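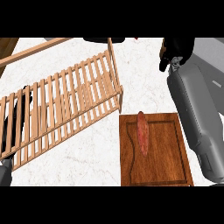 Logged by the maintainer, Eteo two-arm bench build
Reading time: 4 min
Filed under: Home Robotics > Simulation > Troubleshooting log
Search this log Go Clear

Ticket: right arm stalls above cutting board, sim only
Status: closed, one item carried over
Component: planner, kitchen counter scene

Symptom

The task is to pick the sweet potato off the cutting board and place it in the dish rack. In simulation the right arm goes to its ready pose over the counter and stays there. The gripper is empty and pointing down. The planner returns "no valid path" after the full timeout and the controller holds position. The left arm is parked at the near corner by the rack and isn't commanded in this task.

The real arms in the shared shop at Sustthorpe run the same task file without the fault. The real counter is a plain bench top and the real rack is a different model, so that only narrows it down a little.

Setup

Planner: Kovik, stock settings except the timeout
Scene: kitchen counter, marble top, rack set diagonally, board to its right
Arms: two, gray, same description file for both
Object: one sweet potato, lying lengthwise on the board with the rounded end slightly over the board's top edge

Check 1: reach

Moved the target straight up in steps and replanned. The arm reaches every point down to just above the sweet potato. The last part of the approach fails. Joint limits are not close at any of these poses. Reach ruled out.

Check 2: gripper against board

Suspected the fingertips were touching the board in the grasp pose. Raised the grasp height by 5 mm. Same failure. Removed the board from the collision list entirely. Same failure. Put it back.

Check 3: object orientation

The sweet potato tapers, and the grasp generator takes its axis from the mesh. Rotated the object a quarter turn and ran again. Same failure, though the timeout message came up sooner. Restored the original orientation. This check cost most of an evening and told me very little.

Check 4: dish rack

Removed the rack from the collision list. Planning succeeded on the first try, and the grasp went through.

The visual mesh of the rack is fine. It has the two rows of slats and the gaps between them. The collision shape was something else. The import script had wrapped the whole rack in one convex hull. The rack sits diagonally and has a tall corner post, so the hull took in a lot of empty air, including the space over the upper left of the board. The lower right end of the rack stops just short of that corner. With the hull in place, the gripper had no legal way down to the object.

The viewer draws visual meshes by default, which is why the counter looked clear the whole time. Turn on the collision overlay before doing anything else in this list.

Fix

1. Ran the rack through the Sosa decomposition tool with a limit of 11 convex pieces.
2. Checked in the overlay that the space above the board was clear.
3. Rebuilt the scene cache. Skipping this step loads the old hull with no warning.
4. Put the rack back in the collision list.
5. Ran 1,000 planning attempts with small random offsets on the object. No timeouts.

A separate slat-by-slat version was also tried. It came to almost 3,000 contact pairs per step with both arms loaded and slowed the simulator too much to be useful. It's kept in the branch for anyone working on placing thin items between slats.

Side effect

With the coarser pieces, some gaps between slats are filled in as far as the planner is concerned. For a sweet potato this is acceptable because it gets set down on top. Plates won't work with this version.

Carried over

The parked left arm overlaps the lower left slats when seen from the scene camera. The overlay shows clearance between the gripper and the rack, but less than I want. New park pose to be set and tested on the real arms in October, when the bench is free. The import script also needs a warning when a hull is much larger than its mesh. Opened as its own ticket.

Closing the planning fault.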